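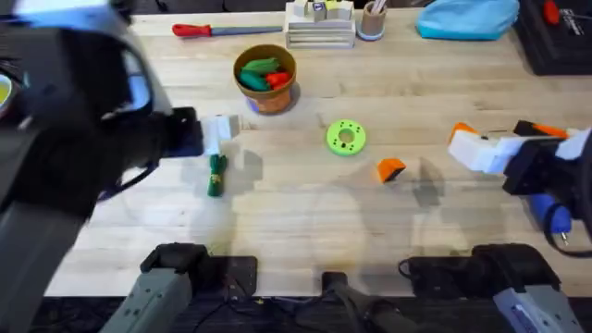
I'd been meaning to go to the open day at the Romirer district hospital for ages, mostly because of the row over night staffing. Fiorella Carbone, the ward sister, took us round and didn't dress anything up – 30 beds, three nurses after midnight, and one of them usually on loan. Somebody asked if machines would fill the gaps, and I thought of two robot arms over a wooden table, one of them holding a little white block. Clever, yes, but it won't sit with your gran at four in the morning!
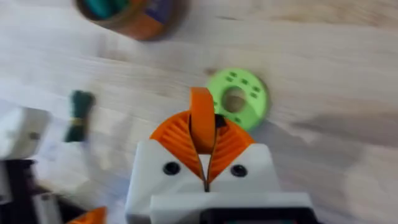

Then we saw the old wing, which dates from 1819 and has the draughts to prove it. Nearly 75 people had turned up, so it was a squeeze on the stairs.

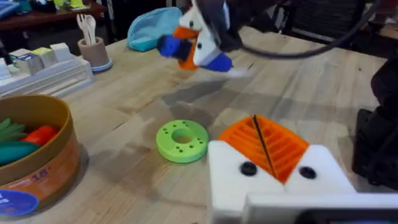
Councillor Malte Schmieder came in late, shook a lot of hands and got a proper telling-off from a porter about unpaid overtime. He promised a reply by October.

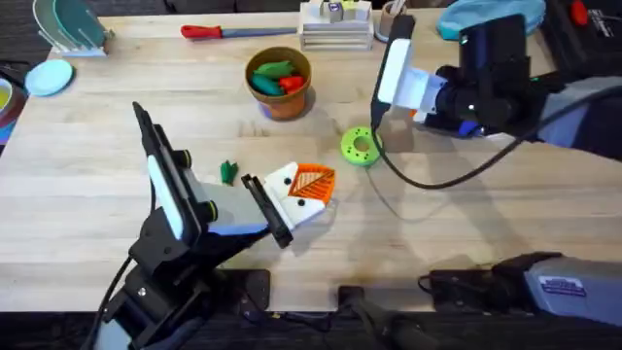
The children's ward was my favourite bit (lovely murals, terrible coffee). Fiorella would like a play corner there, with paper and scissors. A folded white figure with two dots for eyes and a bit of orange would go down well, I reckon. I put a tenner in the tin and caught the bus home.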